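3.2 Demonstration sessions

The folding task was prepared as a semester project within the Farora course on robot learning, in which 29 students took part. Work was organized in pairs, and every pair completed 13 demonstrations before moving on to the training stage. The task was chosen for its familiarity. All of the students had folded cloth at home, and few of them needed to be told what a good fold looks like.

Each demonstration used two hand-held grippers, one for each end of the cloth. A bed served as the work surface, as its soft and uneven cover is closer to household conditions than the flat table used in the earlier Plodurton exercise. Figure 1 shows a blue cloth held between a gripper and a small black clamp over the bed (a), and a second moment with the cloth lying partly on the duvet (b).
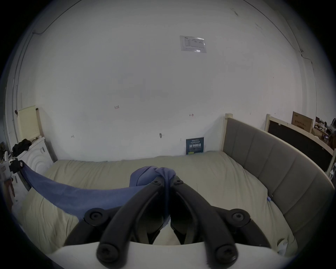
3.3 Roles and handling rules

The students were given 2 rules. The cloth was to be touched by the gripper fingers alone, and neither partner was to pull hard enough to drag it out of the other's grasp. Pairs that ignored the second rule lost the hold on a corner more often, and their recordings had to be repeated. Partners exchanged ends halfway through the set – a step that was added after the pilot, when several students reported that one side of the bed was easier to work from.

Gripping at a corner proved harder to teach than expected. Many students closed the fingers too far in, so that a thick bunch of fabric gathered in the jaws and the edge was lost.
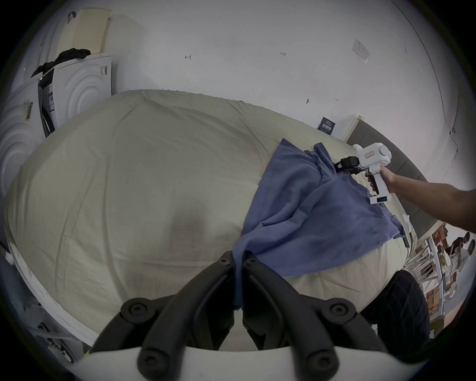 Recordings were reviewed by the course staff on Tuesday afternoons, using the Carrilho checklist. A demonstration was accepted if both holds were kept until the fold was laid down. Of the sets submitted in the first round, 9 were returned with comments. The accepted material was then passed to the Skaleck module, where each pair trained and tested its own model. Results are reported in Section 4.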